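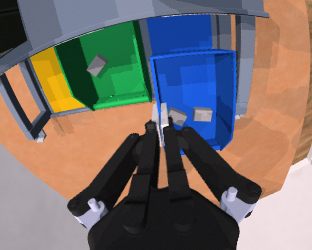 So we moved my daughter from the big middle school to the little one in February, which everybody told me was the wrong month to do it. I have now heard this from my mother, my dentist and a man in line at the hardware store. Maybe they're right! But the spot opened up when it opened up, and we had five days to say yes or lose it, and we said yes in the car in the parking lot with the heat running.

Some background for those of you who came here for the soup posts (I will get back to soup). Her old school, Brernel Middle, has 2,519 kids in it. I didn't know that a middle school could have that many kids until she went to one. They have their own bus loop with lane numbers, like an airport. The new one, Kastura, has 105 kids, total, sixth through eighth, and shares a building with a dance studio.

I want to be fair to Brernel because I liked it there. I'm saying that up front. The band program was terrific, the librarian remembered what Nadia had checked out last and had opinions about what she should read next, and she had a math teacher who let her turn in her work on graph paper with drawings down the side as long as the answers were right. When people ask why we left they always lean in a little, waiting for the bad story, and I don't have one. She was fine. She was getting B's and eating lunch with the same three girls and coming home and going straight to her room until dinner. I asked her how school was every day for a year and a half and I got "fine" every day for a year and a half, and at some point I started to hear it differently.

Then in the fall she told me, while I was trying to back out of a tight space, that she'd gone a whole day without saying anything out loud. She wasn't upset. She said it the way you'd mention that it was chilly. I hit the curb.

Anyway. Kastura.

The first thing you notice is that they all eat together, teachers too, at long tables in a room that smells like floor wax and oranges. The second thing is how much they want to talk to you. At Brernel I got one robocall a week and an e-mail if there was lice. At Kastura I've had more e-mails in a month than I got in the whole of sixth grade, and they are written by actual people with typos in them. Her adviser is named Ermanno Vitale and he writes like he's sending letters home from a ship. Two pages on how the eighth graders handled a disagreement about the kickball. I read every word. My husband reads the first line and asks me what happened in the rest.

I thought the schoolwork would be the easy part, and it has been the hardest. She came in halfway through a unit where everybody was already in a group, and everything there is in a group. They don't do chapter tests. They do what they call a showing, where you stand up and explain your project to the rest of the class and then take questions from whoever has one, including the sixth graders, who are ruthless. Nadia had to do hers after two weeks. She picked the river by my mother's house and why it floods, and she made a map on poster board that took over my kitchen table for so long that we ate standing up at the counter, and the night before she cried and said she wanted to go back to where no one looked at her.

I didn't know what to say to that. I made toast. We sat on the back steps in our coats and ate toast.

She did it. I wasn't allowed to watch (parents come to the spring ones only) so all I have is her report, which was that a boy asked her if fish drown in a flood and she said she didn't know, and Mr. Vitale said that was a good answer, and then it was somebody else's turn. That was the whole story. But she told it to me twice.

Now the money, since three of you asked in the comments on the last post and one of you asked pretty rudely. Yes, it costs money. We get aid, which I'm not embarrassed about, and the aid covers a lot, and the rest is the car we're not replacing and the trip we're not taking. There was also a $500 "materials and community" fee that wasn't on the first sheet they gave us. I was mad about that for a good while and I wrote an e-mail about it at eleven at night and then, thank goodness, slept and sent a shorter one. They let us split it up. I still think it should have been on the first sheet. If you're looking at a small school, ask for every fee on one page and ask what happens on days when there's no bus, because at ours there's no bus on any of the days.

So I drive. It's twenty-five minutes each way and I leave at 7:10. I dreaded this more than anything else about the switch, and I've ended up sort of loving it, though I wouldn't have said so during the ice. She talks in the car. It's the side by side thing, I think, where neither of you has to look at the other. I've learned more about seventh grade from the driver's seat than I ever did across a dinner table. On the way home we sometimes stop at Altıntaş, the bakery by the underpass, and get the sesame rings while they're still warm, and there are seeds down in my seat belt buckle that will be there until the car dies.

Things I miss about the big school: the band, the band, the band. Kastura has a music hour where they all play whatever they've got, and what they've got this year is ukuleles plus my daughter on clarinet. She's being a good sport. I've been calling around about the county youth band but they hold auditions in the fall, so for now she plays in the bathroom with the door shut because she likes how it sounds off the tile. Our dog does not.

I also miss not being known, a little bit. There, I said it. At Brernel I could drop off a forgotten lunch in my pajama pants and no one on this earth would connect me to a child. At Kastura I walk in and four people say hi and one of them wants to know if I've thought about the spring supper sign-up. I had not thought about it. I'm now bringing two trays of baked ziti.

And the friends thing, which is what keeps me up. Her three lunch girls from Brernel have a group chat going and she's still in it, but it's slowed down. One of them had a birthday and the pictures went up and Nadia wasn't in them. She said she knew about it and hadn't wanted to go. I don't know if that's true. When I was twelve I'd have said the same thing either way. Meanwhile there's a girl at the new school named Petra who has now been over to our house twice and who eats cereal with orange juice on it, on purpose, and the two of them spent a whole Saturday afternoon making up an alphabet. It has forty-some letters so far. I found a note in it on the fridge and I'm pretty sure that it's about me.

Would I do it again in the middle of the year? Ask me in June. She's tired in a different way now. She comes home and drops her bag right in the doorway where we all trip on it and starts in on what somebody said, and half the time I'm on hold with somebody or draining pasta and I have to hold up one finger, and she waits, and then she picks it up again from the same word.

She still says "fine" sometimes. Yesterday she said it and went to her room and shut the door, and I stood in the hall like a weirdo for a minute, and then I heard the clarinet.

Ziti recipe later this week, if I can find my mother's card. It's in the drawer with the batteries or it's at my sister's.

Print this post | E-mail this to a friend

Recent posts
Lentil soup, the good one
My sister's terrible couch and how we got it up the stairs
I tried the Jeltura meal planner for a month
What we told her grandparents about changing schools
Soup with too much dill (I stand by it)

Get new posts in your inbox! Enter your e-mail address to sign up. You can unsubscribe whenever you like.

This blog uses cookies to remember your comment name. By reading on you're okay with that. OK | More info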